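4.2 Surface Finish and the Visibility of Crumbs and Stains

The second part of the survey dealt with how residents judge the cleanliness of a kitchen worktop when the stone itself is patterned. Earlier work on floor coverings suggests that a surface with irregular marking hides small debris, and that people clean such surfaces less often. Whether the same holds for worktops, which are seen from a shorter distance and touched many times a day, has been studied less.

Returned questionnaires (n = 926) were sorted by the type of worktop reported in the main food preparation area. Respondents who could not name the material were asked to choose from a printed sheet of samples supplied by Wiltine. The sheet distinguished three levels of marking: plain, faintly veined and strongly veined. A fourth group, speckled stone, was kept apart because its pattern repeats at the scale of a crumb and cannot be compared with veining on the same terms.

Faint veining was the most difficult level to define. In pale marble the veins can be thin and low in contrast, and they may take on a warm tint close to the color of tea, toast or dried sauce. Figure 4 shows a rendered marble surface of this type, with reddish-brown and beige veins running diagonally across a white ground. Respondents who owned a similar surface often wrote in the margin that they had tried to wipe off a mark that belonged to the stone. Such remarks were coded as "false stain" and entered separately from reports of real discoloration.

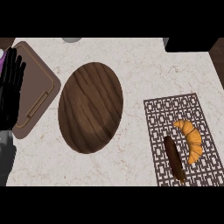 Figure 4. White marble countertop with faint veining (computer rendering), with a tray, an oval board and a trivet holding two bakery items.

One respondent objected to the term "false stain" on the grounds that an owner learns the veins of a worktop within the first month and after that sees any new mark at once, so that the error belongs to guests and to new tenants only. The objection has some support in the data. False stains were reported mainly by households that had lived with the surface for less than a year, and the written remarks from longer residents tended to describe visitors wiping at the stone. Length of residence was therefore added to the model as a separate term, and the label was kept.

The effect of veining on reported cleaning was smaller than expected. Households with plain white worktops wiped them more often after light use, such as making coffee or slicing bread, but the difference disappeared after the preparation of a full meal. This points to a threshold: once a worktop is known to be soiled, its pattern no longer matters. Below the threshold, the decision to clean depends on what can be seen from a standing position, and here the plain surfaces are at a disadvantage — or at an advantage, if hygiene is the measure.

To check the self-reports, a subsample of 20 households agreed to a simple reading test. Slabs from Lasent in each of the three levels of marking were placed on the existing worktop under the usual evening lighting. A fixed weight of dry breadcrumbs was spread over one half of each slab, and the resident was asked from a distance of 2 m which half was clean. Correct answers were most frequent on the plain slab and least frequent on the strongly veined slab. The faintly veined slab fell between the two, closer to the plain one.

Lighting had a larger effect than the stone. Where an under-cabinet strip was fitted, the low angle of the light threw short shadows behind the crumbs and the three slabs gave nearly equal results. With ceiling light alone, at 200 lux measured on the slab, the order given above was clear. Polished slabs were harder to read than honed ones when the lamp was reflected toward the viewer, and several residents moved their heads to the side before answering. Head movement was not restricted, as it is part of normal use.

Two limits should be noted. The test used dry crumbs only, and no attempt was made to repeat it with liquids, whose visibility depends strongly on gloss. The slabs were also free of sealant wear — a condition seldom met in a worktop that has been in use for some years. The effect of worn sealant on actual staining is taken up in Section 4.3, using the oil and coffee trials carried out on the Somboon samples.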